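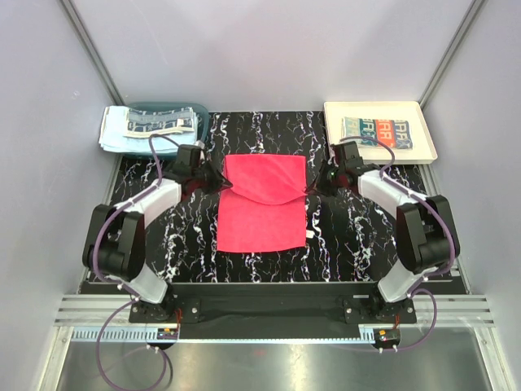 **Towel folding** is the job of turning a flat, dried towel into a smaller shape that will stack, hang or sit in a drawer. I've kept this entry going on the Hulach household wiki for a while now, and it covers cotton hand towels, bath towels and the small plush cloths people use for dishes and faces. (Sheets have their own entry, and good luck to whoever finishes it.)

## Basic terms

The *hem* is the stitched edge, usually on the short ends. The *selvage* is the long side, which may be hemmed too or just woven tight. The *tag* is the little label sewn into one edge, and I use it all the time as a landmark! If I start every towel with the tag in the same place, the whole pile comes out matching without my thinking about it.

The *flap* is whatever part has been lifted and laid over the rest. Some older laundry booklets call it the *turn*, and you'll still hear that around Windstead, where I learned to do this.

## The half fold

Nearly everything starts with a half fold. Lay the towel flat, take the two corners at one end, lift, and carry them over to the corners at the other end. Keep a little tension between your hands so the middle doesn't sag. If it does sag, the leading edge comes down as a curve and you get a lump under it that no amount of patting will fix – just open it up and go again.

Thick terry cloth wants a slower hand than thin cotton. It holds air, it bunches where you pinch it, and the corners crumple. I smooth from the fold out toward the open edge, using the side of my hand.

## The surface

Any flat surface bigger than the towel will do. A slick one lets the cloth slide, so you can nudge it square in one go, but it also lets the bottom layer creep while you're busy with the top one.
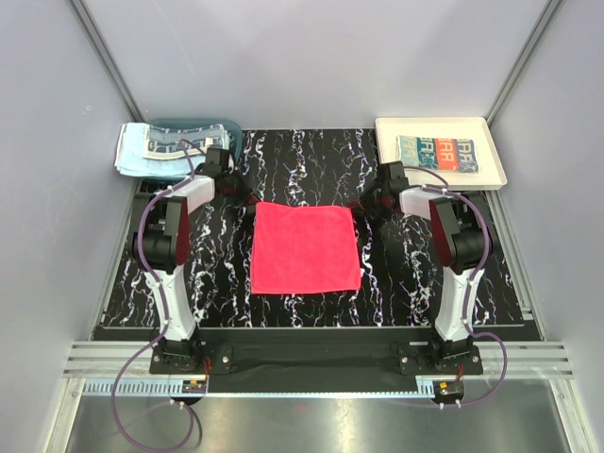
A bedspread grips the bottom layer nicely and ruins the edges. I go back and forth on this, and at the moment I'm in the slick camp. Color matters more than I expected, too. A bright towel on a dark background is really easy to line up, and white on white is a pain.

## Common folds

- **Quarter fold:** half, then half again the other way. Good for square cloths.
- **Pritchard third:** both long sides in to make 3 layers, then in half. It hangs well on a narrow bar and hides the selvages.
- **Jikisitz roll:** one half fold, then rolled tight from the folded end. Takes up to 40 seconds with a big bath towel, longer if the dog is helping.

My own shelf is 30 inches wide and 23 inches deep, so I use the third for bath towels and the quarter for everything else.

## Disputed points

People argue over whether the fold or the open edge should face out on a shelf. Fold out is easier to grab, and I'd guess most of the wiki's readers do it that way. Tag in or tag out is the other big one. The talk page has been going on that since April, so please post there before you change this section again.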